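Review: the Lindqvist Table Tasks pack, used by a student robotics club

We bought the Lindqvist pack for the club at Storeddale at the start of term. It costs £69 and is meant to give students a set of household jobs to program on an arm they already have. Our group has nine students, aged 16 to 18, and meets for 45 minutes after lessons.

The pack is a printed book of six tasks and a login for the marking sheets. You supply the crockery, which I think is fair, as every club will have different grippers. The first task is putting a plate into a dish rack.

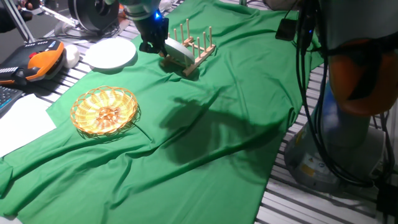 Our students expected this one to be easy and it took them three sessions. The book gives a sensible order of work: teach the approach, then the angle, then the release. It says very little about how far apart the pegs should be, and a page on choosing a rack would have saved us some time. We ended up with a wooden one from Dresitz, the homeware shop in town.

Task two uses a bowl and a basket. The start positions are given as a grid, and the students are told to change them between runs.
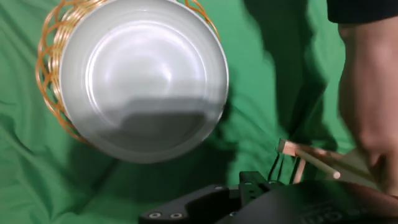 Resetting by hand takes longer than the book allows for. It suggests ten runs in a session and we have never got past six. If your club is short of time, split the group so that one pair resets and another fills in the marking sheet.

The marking itself is good. A run scores separately for grip, path and final position, so a student whose plate goes in at a poor angle still gets something for it.
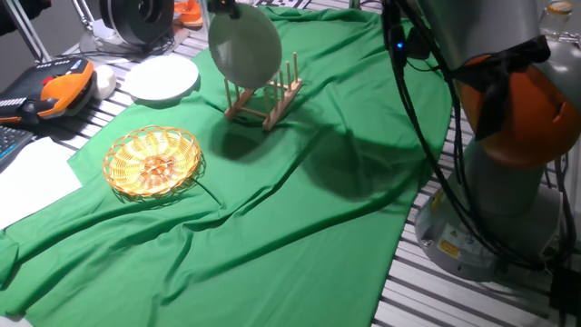 I would have liked more on lighting. The notes recommend a plain cloth in one colour and leave it at that, with no mention of shadows from the arm. We had used the Ceren worksheets the year before, and those were better on setting up, though much weaker on the tasks.

The later tasks ask for the first one to be repeated with a different plate and no reteaching. This is where our older students got the most out of it.

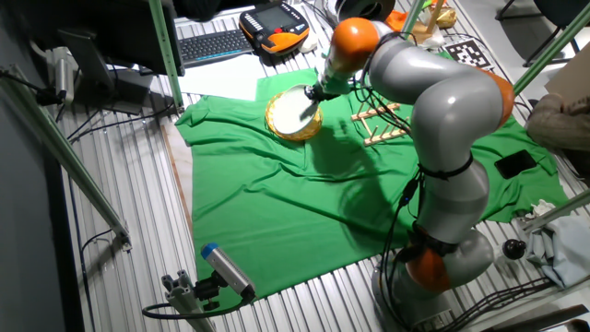

Rimmed plate in the gripper, with the rack to the right.

The binding is poor and our copy is already losing pages. Overall I would buy it again for a club with its own arm. Four out of five.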